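Assunto: Re: [mesa] Cesto e pães

Em quarta-feira, Taras Tymoshchuk escreveu:
> Na mesa da Zusholm fica só o cesto oval de vime.
> O pãozinho redondo vai dentro ou fora?

Dentro, do lado esquerdo. A trança fica na toalha, em diagonal, na frente do cesto. 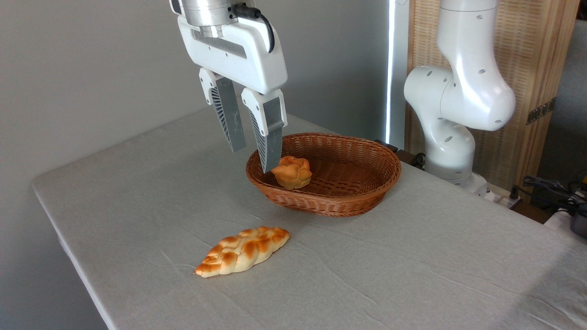 A toalha cinza-clara continua a mesma. Falta passar o canto direito, que tem vincos. A Gunari tem outra de mais de 325 cm, grande demais para essa mesa.

> E a trança, não cabe no cesto?

Prefiro deixar fora, para aparecer o trançado. 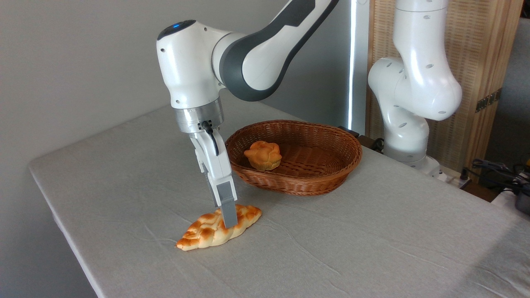

Preciso de mais seis cestos iguais até dezembro. Se alguém souber o preço na Prokopenko, responda para a lista.

Tamás Kozma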